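Remote operators wanted: simulated two-arm work, Flostham training package

Flostham is taking on remote operators to test the second release of its two-arm simulation package. The package is sold to workshops and colleges that want to prepare staff on a virtual robot before they buy a physical one. Operators complete set tasks in the software, record each attempt and report faults. Paid by the session, no travel.

The work

You control a white two-arm robot with a two-fingered gripper on each arm. Tasks take place in furnished virtual rooms, mostly at a table, and are viewed either from the robot's body or from a gripper. The library currently holds 173 tasks. Each operator is assigned 29 of them and repeats them under different room settings. A session lasts two hours including breaks.

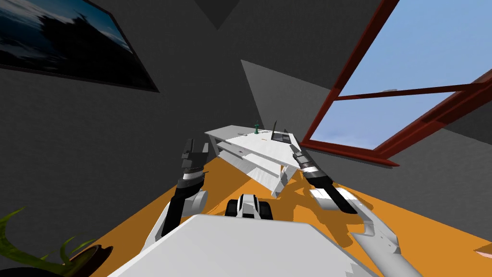
Kagiso Shezi, on the first release: the arms respond well, but switching between views takes a week to get used to, and the manual gives it half a page. I would have liked a practice room with no task in it.

A practice room is included in the second release, and the section on views has been rewritten. New operators spend their first two sessions there, paid at the normal rate. Attempts made in the practice room are not scored.

What we record

The software logs joint positions, gripper opening and the time taken for each attempt. It does not record your voice or your screen outside the program window. The first release produced 3,256 logged attempts, of which 1,559 were rejected, mainly for dropped objects and for collisions with furniture. Rejected attempts are paid. We need them to set the difficulty levels, so please do not restart a task to hide a bad run.

View from the gripper

Close work is done from this view. The fingers stay at the bottom of the window and the room turns as the wrist turns, so wall, floor and table edge can appear at any angle.

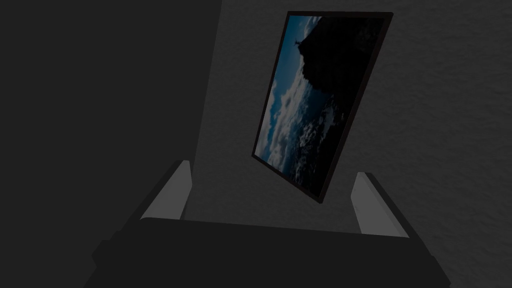

Operators who lose their bearings can return to the body view with one key. The key can be reassigned. Some people feel unwell after long periods of wrist rotation - if you are prone to motion sickness, say so when you apply and we will assign tasks with less of it.

Requirements

Age 18 or over
A desktop computer with a separate graphics card
A wired internet connection
Two free evenings a week, or Sunday afternoon
Written English good enough for short fault reports

Experience with robots is not required. Experience with two-handed controllers is useful. Controllers are lent for the length of the contract and returned at our cost.

How to apply

Write to Hendrik Joubert at the Warnstead office. State your computer model, the hours you can offer and any experience with simulators or games controllers. Please do not send a video. Applicants on the shortlist are given a 40-minute trial session, also paid. Contracts start in December.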